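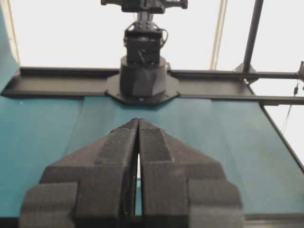
The man who repairs vacuum cleaners on the ground floor of the old Petchrat building would like it known that he never asked to be called a movement. He has been called one twice this spring, once by a radio host and once by a woman from the city who wanted him to sit on a panel. He said no to the panel. He said yes to this interview on the condition that his name be left out, and he checked twice that I had understood.

"They all want me to say repair is coming back," he said. "I've been doing this a long time and I don't see it coming back. I see people bringing me junk and hoping."

I had gone to see him with a fair amount of doubt of my own. The state legislature is considering a bill that would require makers of small appliances to sell parts and publish manuals, and its supporters have been making large promises. Less trash, lower bills, jobs in every small town. I wanted to hear from somebody who would have to do the work.

His shop is one long room with a counter near the door and shelves behind it. A handwritten card says he will look at anything for $40, and that the fee comes off the bill if the repair goes ahead. He told me he hates the card. For years he looked at things for free, until he worked out that he was spending most of every morning explaining to people why they should throw their toaster away.

"You tell a guy it'll cost 50 bucks to fix and he paid 60 for it new. He looks at you like you're the crook. And then he goes home and thinks about it and maybe he comes back, but mostly he doesn't."

I asked whether the bill would change that. He took his time over the question.

"Say I can get the part. Fine. Right now for a Tosteo oven I can't get the part at all, so that's better than nothing. But what does the bill say about the price? I read it. It says fair and reasonable. Who decides fair?"

He pulled a small circuit board out of a drawer. It was the control board for a Cekell coffee maker, he said, bought last July through a friend of a friend after the company told him it was not sold separately. He paid $100 for it. The coffee maker had cost his customer $174, and by the time the board arrived she had bought another one of a different make and asked him to keep the old one for spares.

"So under the new law they'd have to sell me this. Great. And they'll sell it to me for a hundred. Am I free now?"

I put it to him that prices might drop once parts were sold in the open. Supporters of the bill say so often, and there is some sense in it. He shrugged and said it could happen with the things that sell in big numbers. He did not think anyone was going to compete to sell a thermostat for a waffle iron that was on the shelves for two seasons.

He was no kinder to the manufacturers. The usual argument against the bill is safety: that untrained people will open up machines and hurt themselves, or that a badly repaired heater will burn a house down. I read him a line to that effect from a letter sent to lawmakers by the industry side. He laughed for longer than I expected.

"They've got a screw on this one you can't turn without a special bit. The bit costs almost nothing. Any kid can order it. So who's being kept safe? The only person that screw stops is somebody's grandmother who wants to get the crumbs out."

Glue bothers him more than screws. A case that is glued shut usually has to be cracked to get it open, and a customer who brought in something that looked fine does not want it back with a crack down the side. More than half of the refusals he gives now, by his own guess, are over glue. The bill does not mention glue. I went back and looked, and he is right.

It should be said that his is a single shop, and that he has his own reasons to be gloomy. A newer outfit called Wamov has been offering pickup repair across the county, with an app and a flat rate, and he admits it has taken some of his vacuum trade. He does not think it will last. I asked what he based that on and he said, "Arithmetic." When I pressed him for the arithmetic he said he would have to sit down with it.

I called Wamov afterward to ask how many of the items it collects are fixed and how many are replaced with something similar. The person who answered said the company tracks "resolved" items and does not break the figure down any further. I asked whether a replacement counted as resolved. She said she would get back to me, and at the time of writing she has not.

That kind of number is what worries me about the whole debate. The supporters' fact sheet has a figure for how much each household would save, and I have not been able to find out how it was reached. It seems to assume that people will repair whatever can be repaired. The man behind the counter, who would do very well out of it if they did, does not believe it for a minute.

"People like the idea of it," he said. "They come in and tell me it's wonderful that I'm here. Then they look at the card."

While we were talking, a woman came in with an upright vacuum and a bag of loose pieces. He tipped the bag out on the counter, sorted through it with one finger and asked where the belt was. She said she had thought that was the belt, pointing at something else. He told her to leave it until Tuesday - no promises - and wrote her a ticket.

I asked if he would vote for the bill if he had a vote. He said yes, right away, which surprised me after an hour and a half of complaints.

"Sure. I'd vote for it. I want the manuals. You know how much time I lose guessing? I just don't want anybody telling me it's going to save the world, because then when it doesn't, they'll say we tried that."

The committee hearing on the parts section has been put off to July. He does not plan to go. He would have to close the shop, and he doubts they would let him bring the coffee maker.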